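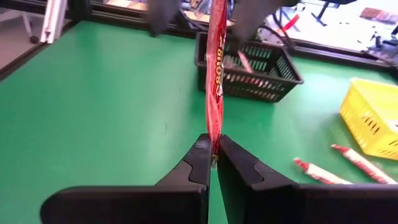
Doces em palito, cestos e muita paciência: uma conversa sobre separar guloseimas

Cheguei a Bretimthorpe cheia de fome, o que é um erro quando se vai entrevistar alguém que passa os dias rodeada de doces. A dona da Skolatstead recebeu-me com um café e um aviso: "Só comes no fim, senão não fazemos nada." Cumpri, mais ou menos.

A Skolatstead vende guloseimas embrulhadas uma a uma, em saquinhos de mistura para festas, escolas e lojas pequenas. Começou numa cozinha emprestada, em Titstead, e mudou-se para cá em janeiro. Eu queria saber como se faz uma mistura que não seja uma lotaria, daquelas em que uma criança apanha cinco ácidos e a outra nenhum.

"Começa tudo em cima da mesa", disse-me ela. "Despejas, espalhas e olhas. As pessoas querem logo encher cestos, e eu digo sempre que espalhem primeiro." Os palitos são os mais chatos, explicou, porque são compridos, rolam por cima uns dos outros e escondem-se. Os ácidos, os de invólucro vermelho brilhante com SOUR escrito ao comprido, ficam para uma passagem só deles. "O vermelho engana muito! Tens vermelho no ácido, tens vermelho no branco e vermelho, e ao fim da tarde já é tudo igual."

Perguntei-lhe se lia o rótulo de todos. Riu-se imenso. "Leio os dos primeiros, depois vou pela cara. Mas quando fico na dúvida volto a ler, que já mandei ácidos para uma festa de avós." (As avós, pelos vistos, adoraram -- mas ela ainda fica corada a contar.)

O tampo verde foi escolha dela, depois de uma mesa branca que lhe dava cabo da vista. "Metade dos papelinhos é branca! Num fundo branco, perdia-os todos." No verde, o branco salta logo, e o vermelho ainda mais.
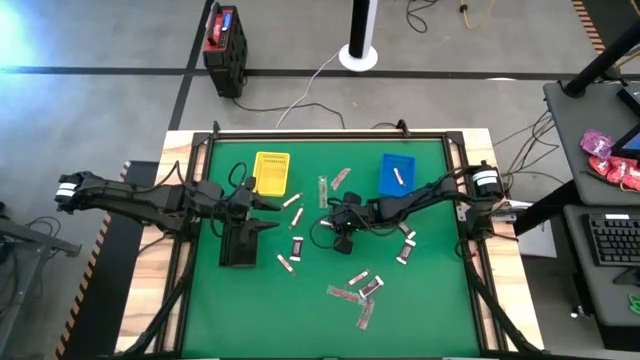
Amarelo de um lado, azul do outro

Passámos aos recipientes, e aqui a conversa aqueceu, porque eu sou pessoa de uma caixa grande para tudo e ela acha isso quase um crime. A regra da casa são 2 recipientes de cores diferentes, afastados um do outro, no lado de cima da mesa, e os palitos espalhados à frente. O amarelo com grelha à esquerda, o azul à direita. "Se os puseres encostados, vais deixar cair um doce no meio e ficas a pensar para onde é que ele ia."

E os que ficam mesmo no meio, entre um e outro? "Esses são os indecisos", respondeu. "Ficam lá até ao fim. Às vezes é um invólucro transparente que não pertence a grupo nenhum, e eu prefiro decidir com calma."

Também me contou que num mês bom saem daqui 3000 saquinhos, contra 2000 no tempo de Titstead, e que a encomenda maior continua a ser a da Oddsson, uma loja que quer tudo separado por sabor e devolve a caixa inteira se encontrar um intruso. "Já devolveu, já. Chorei um bocadinho e voltei a separar." 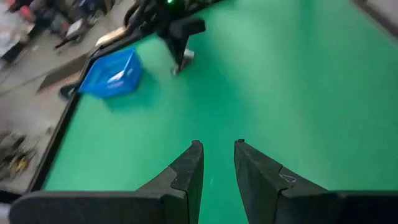
O ritmo era outra coisa que me intrigava, porque eu, a arrumar gavetas, começo a cem à hora e ao fim de dez minutos estou sentada no chão a ler cartas antigas. Ela trabalha por passagens: uma categoria de cada vez, sem saltar para a seguinte. Confessou que a parte de que menos gosta é o início, com um cesto quase vazio à frente, como aquele azul pousado de esguelha no verde, só com uma coisinha branca lá no fundo. "Dá uma tristeza! Parece que não fizeste nada." O truque é não olhar para o cesto e olhar para a mesa, que é onde se nota a diferença.

Pedi-lhe um conselho para quem quer fazer saquinhos em casa, para um aniversário. "Compra menos variedade. Toda a gente compra nove qualidades e depois não sabe dividir." E usa cestos com ranhuras, acrescentou, que deixam ver de lado o que já lá está.

Quanto ao meu prémio, escolhi um ácido. Comi-o no carro, com os olhos a chorar, e guardei o papelinho no bolso do casaco.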